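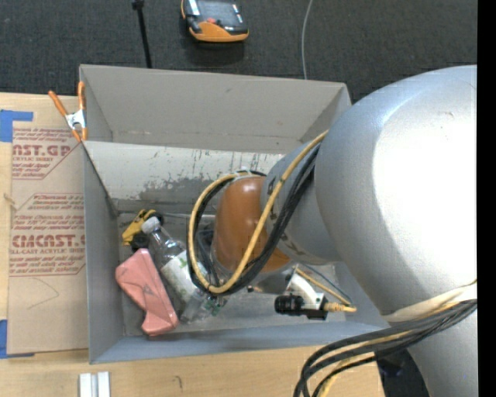 Floston open storage box, grey, large
Reviewed July 2020

I have had this box since February and I keep meaning to write something about it, because when I was looking to buy one I could hardly find a word from anybody who had lived with it for more than a weekend. So, five months in, this is how we've got on.

It's a plain thing, an open grey box, roughly rectangular, no lid and no fuss. I wanted something to stand on the table and swallow up whatever was lying around before tea, and for that it has been a joy! I had a Tresia basket before (lovely to look at, I'll give it that) but the weave snagged every scarf and glove that went near it, and crumbs got down into the bottom and stayed there for good. The Floston wipes out with a damp cloth in less time than it takes the kettle to boil.

I paid 28 pounds, and my first thought was that it was a lot for a box. My sister has the Laizer one, which cost her 13, and for a few weeks I was rather envious. Then hers began to bow at the sides whenever it was full, and now it lives in the shed with the plant pots in it. Mine has kept its shape very well, even with all the cookery books in it while we were painting the kitchen.

The colour is worth a mention. I was worried grey would look a bit office-like, but next to pale wood it's quiet and rather nice, and it doesn't show every little mark as my old white one did. We have a dark carpet in the same room and the three together look as though somebody planned it.

Now for the grumbles, and there are a couple. I do wish it had proper handles. Moving it when it's full means hugging it to your chest, and I am not tall, so I can't see my feet on the stairs. It also came with a sticky label on the bottom that took me 30 minutes and a good deal of cooking oil to shift, and there's still a faint patch if you know where to look. And with no lid, the dust does get in if you leave it a fortnight (I drape a tea towel over mine when we go away).

Delivery from Trormont was quick and it was well wrapped, though the cardboard was big enough to keep the cat happy until Easter.

I'd give it four stars out of five, and I've just ordered a second one for the spare room.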